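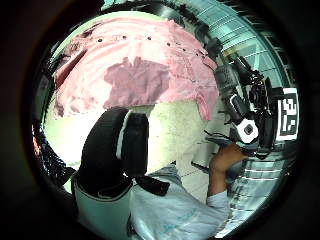

Pink cloth, soft folds and a darker patch in the middle.

Photo Blog > Out and About > Visits

An afternoon at the Dandell open house

I'd been meaning to get over to Dandell for years, ever since my old Azar folding camera came back from them with a shutter that sounded like new, so when they opened the workshop for a day in September I cleared my calendar and drove up early (far too early, I sat in the parking lot with a coffee for half an hour).

Gerd Pfeiffer met us at the door and took us around in groups of 8. He's been fixing shutters there longer than I've been taking pictures, and he talks while he works, which I loved! He had a leaf shutter in pieces on a felt mat and put it back together without once looking at a diagram. When somebody asked how many models he could do that with, he went to a drawer and brought out his notebook, and the last entry was number 167. My Azar is in there somewhere, he said, but he couldn't find the page.

Upstairs is the darkroom, which they rent out by the evening. Elie Moussa was printing a 2-negative landscape, a hillside from one and a sky from the other, and let us stand around in the red light and watch the sky come up. Mine never line up that well. She uses a plain cardboard mask and keeps it moving the whole time, and I came home and tried it that same night with middling success.

There was a sale table too, and I was good, mostly. I walked past a very clean Vodeo enlarger at $600 (twice) and left with a lens cap and a box of paper.

If you go, wear something warm, the darkroom is chilly, and park behind the building. The front lot fills up fast. I'll post my scans from the drive home once I've dusted them.

Filed under: Visits, Film, Darkroom

Recent posts
Trurkevent: my pictures from the night walk
Fog on the ridge, part two
Cleaning a tripod after the beach
Why I still carry a light meter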